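Last edited 12 May 2020

# Checking a manipulation result before you believe it

These are the steps I use when someone hands me a success rate for a tabletop policy and wants it in a comparison table. The worked case is Zarkus, a bimanual policy trained on 521 teleoperated demonstrations, which we ran on the kitchen bench at Halliday. The steps should carry over to other setups with few changes.

I'll say up front that I don't trust most single-number results in this area, mine included. A success rate on a household task depends on where the objects started, who reset them, what was called a success, and which runs were thrown out. If those aren't written down, the number can't be repeated, and a number that can't be repeated shouldn't be compared with anything.

You'll need:

- the policy checkpoint, frozen, with its hash written down
- the evaluation code (we use Plosus, but a shell script and a spreadsheet will do)
- a head camera recording and a fixed camera recording, on the same clock
- somebody to reset the table who doesn't know which checkpoint is running
- somebody to score the video who wasn't in the room

## Step 1. Write the task down before you look at any runs

Do this on paper or in a file with a commit date. "Put the plate in the rack" isn't a task description. Mine for the plate task reads:

> Start: plate flat on the table, within reach of the gripper nearest the rack. End: plate standing in the rack, supported by the dowels, gripper open and clear of the plate. Time limit applies from first arm motion. Any object knocked off the table is a failure, whatever happens to the plate.

Then do the ugly cases. Does a plate that leans across the top of the dowels count? I say no. Does a plate that goes in and takes another plate out count? No. What if the arm puts the plate in, goes back for it and takes it out again? I've seen this filed as a success because the person scoring had stopped watching. Score the state at the end of the time limit, or score the first time the end state holds for a fixed period. Either is fine. Pick before the first run and don't switch.

## Step 2. Fix the start states

This is where most of the quiet cheating happens, and nearly all of it is accidental. A person resetting the table learns what the robot likes. After a while the plate always lands a little closer to the rack, and the score drifts upward over the afternoon.

Generate the layouts in advance from a random seed. Plosus will do it with

```
plosus layouts --seed-file seeds.txt --objects objects.yaml --out layouts/
```

and print an overlay for each one that you can blend with the live head view. Move the objects until they line up with the overlay, save the frame, then start. Save that frame even if you're sure you don't need it.

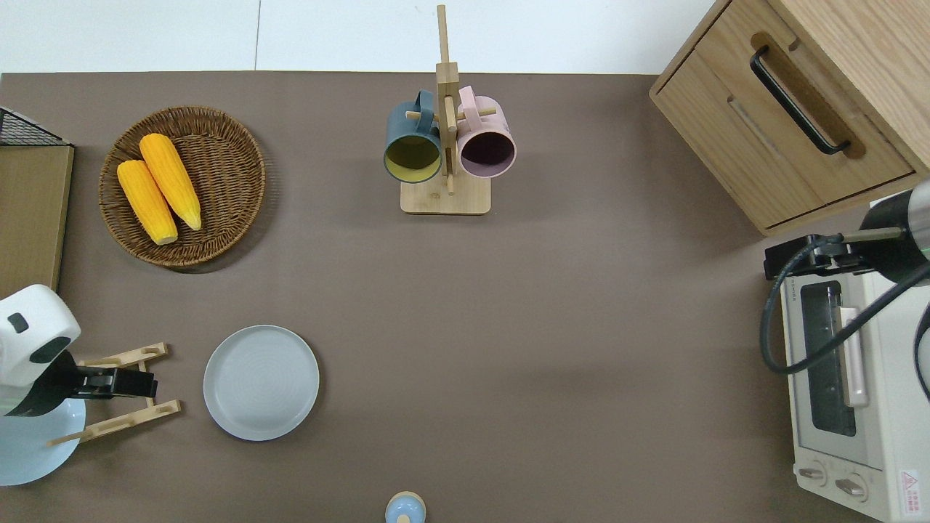 *Head view: gray plate flat beside the rack, center of the table clear.*

Check a saved frame against the layout file in this order:

1. The object the policy has to move. Here it would be the plate: position, and whether it touches the rack.
2. The thing it has to move it to. A rack that has been turned a little is a different task.
3. Objects the policy shouldn't touch. The corn basket, the mugs on the tree and the toaster oven are all distractors for this task, and people get lazy about them. Policies trained on images can lean on a distractor as a landmark. If the basket sat in the same place through the whole training set, the plate policy may be using the basket.
4. The arms. Where did they start? A gripper parked over the rack has less work to do than one parked across the table.

Point 4 deserves more attention than it gets. Look at how close the left-hand gripper is to the plate and rack in the head view. I wouldn't accept that pose as a starting pose unless the layout file asks for it, and I wouldn't accept a results table that doesn't say what the starting pose was.

## Step 3. Randomize the order of conditions

If you're comparing 2 checkpoints, don't run all of one and then all of the other. Light changes, grippers warm up, the person resetting gets tired. Interleave them from a shuffled list and keep the list.

We ran 27 trials per checkpoint per task. That isn't many, and I don't want anybody to read the phrase "per checkpoint per task" and feel reassured. With that many trials the interval around a success rate is wide enough to swallow most of the improvements I see claimed. Work out the interval (Wilson, please, or something else that behaves near the ends) before you run, for the kind of rate you expect, and ask whether the difference you're hoping for would show at all. If it wouldn't, either run more or stop promising a comparison.

Pairing helps. Run both checkpoints on the same layouts and compare layout by layout. You get more out of the same robot time, and you find out which layouts are hard for everything.

## Step 4. Record from a camera the policy doesn't use

Zarkus takes the head view and the wrist views as input. The fixed camera across the table isn't fed to it, and for that reason I do the scoring from the fixed camera first.

There's a good practical argument as well. From the head, a plate in the rack is seen largely from above and the arm is often in the way. A plate that is properly between dowels and a plate that is resting on top of them can look much the same from there. The fixed camera sees the rack from the other side and you can usually tell.
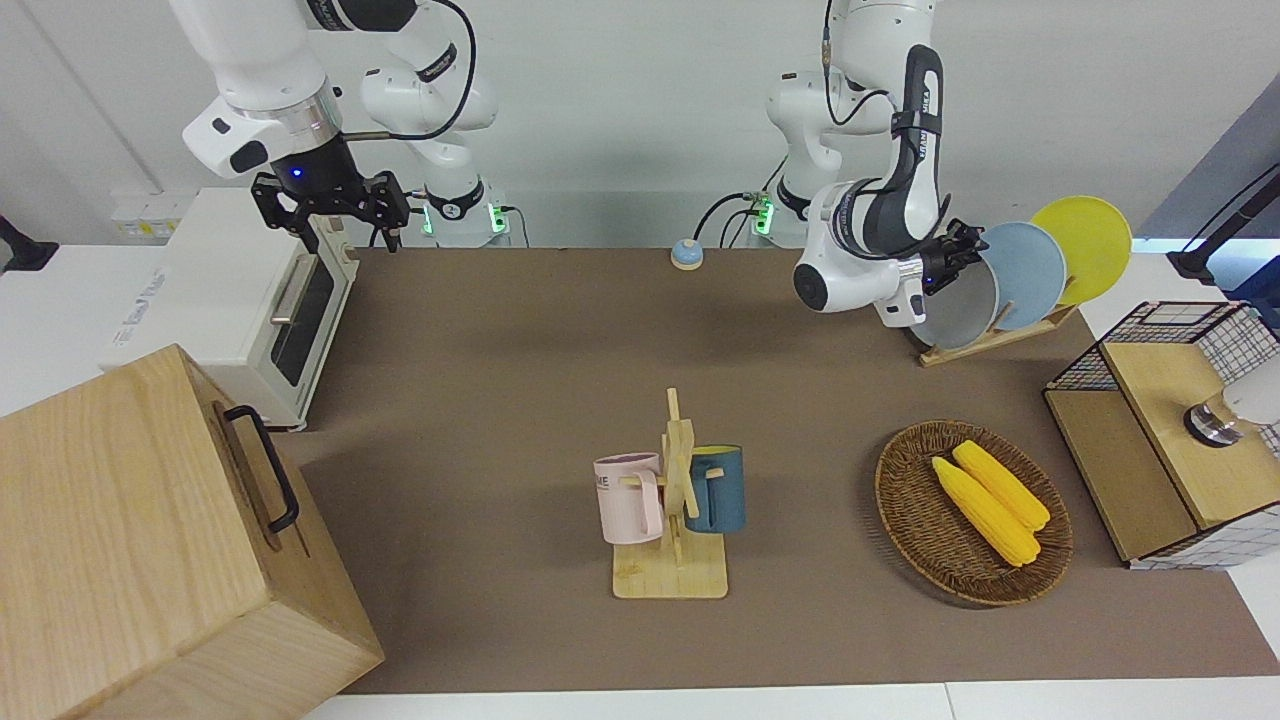

*Fixed view from across the table. Left and right are swapped compared with the head view.*

Mind the swap. The toaster oven is on the right in the head view and on the left in the fixed view, and the mugs trade sides too: slate blue on the left of the tree from the head, pink on the left from across the table. An instruction like "the left mug" means opposite mugs depending on whose left you mean. We lost a set of scores to this during the Enham runs, when the task sheet said "left" and the scorer was working from the fixed view. Name objects by color, or say "robot's left" every time and put it in the column header.

The fixed view isn't clean either. The gray plate in the rack is partly behind the arm and gripper. If your end state depends on that plate, you can't score from a moment like this one, and "it was probably fine" isn't a score. Step forward until the arm clears. If it never clears before the time limit, go to the head recording for the same time, and if that doesn't settle it, mark the trial *undetermined* and report it as its own column.

Don't fold undetermined trials into failures to look strict. Don't drop them either. Put the number in the table and let the reader be annoyed with you.

## Step 5. Score blind, twice

Rename the videos with random strings. Have 2 scorers go through all of them separately, with the task description from Step 1 open beside the player. Then compare.

Where they disagree, don't have them talk it over until one gives in. Look at what the disagreement is about. In our plate runs it was nearly always the same question, whether the plate was supported by the dowels or by its neighbor. The description hadn't covered it. We added a line, rescored everything under the new wording, and kept the old scores in the repository next to the new ones. The new numbers were lower for both checkpoints.

Report agreement. If the scorers can't agree on what happened in a video, a difference between policies that is smaller than their disagreement doesn't mean much.

## Step 6. Try to break the result

At this point you have a rate, an interval and an undetermined count. Before writing it up, spend some robot time trying to kill it:

- **Move the landmarks.** Keep the plate and rack where they are and shift the basket and the mug tree. If the plate score falls, the policy was reading the room.
- **Swap the plate.** Use one of a different color. Our plates come in gray, pale blue and yellow-green, so this costs nothing. A policy that has learned "the gray thing" has not learned plates.
- **Change what is already in the rack.** Placing into an empty rack and placing beside other plates are separate conditions. Lumping them together hides the hard one.
- **Cover the distractor cameras.** If the policy takes several views, black out one at a time. Sometimes the score doesn't move, and then the paragraph about multi-view fusion needs to go.
- **Replay.** Play back a recorded demonstration open loop from the same start. If blind replay does nearly as well as the policy, your layouts don't vary enough to test anything.

The replay check is the one I'd keep if I had to give up the rest. It takes little time and it has embarrassed us more than once.

## Step 7. Write up what you threw away

Every evaluation has discarded runs: an emergency stop, a camera dropout, a reset that didn't match the overlay. List them with a reason for each, and give the reason in terms that could have been applied before the outcome was known. "Camera froze at start" is all right. "Robot behaving oddly" is a failure with a nicer name.

For the same reason, retries have to be declared. If the operator restarted the policy because it hesitated, the trial is over and it failed.

## What I'd put in the table

| Field | Filled in from |
|---|---|
| Checkpoint hash | run log |
| Layout seeds | seeds.txt |
| Arm starting pose | saved first frame |
| Successes / trials, with interval | blind scores |
| Undetermined | blind scores |
| Discarded, with reasons | operator log |
| Scorer agreement | both score sheets |
| Open-loop replay on same layouts | replay run |
| Rack contents at start | layout file |

If a result you've been sent is missing the last two rows, ask for them. In my experience the replay row is the one that takes longest to arrive.

## Known problems with this procedure

It's slow. The overlay reset is fiddly with mugs on pegs, which swing, and Plosus has no good way to specify how a mug hangs. The layouts only cover positions on the table, so nothing here tests lighting or a different table surface. And all of it was worked out on one bench, with one set of objects. I'd expect parts of it to be wrong for deformable things or anything with liquid in it, and I haven't tested it there.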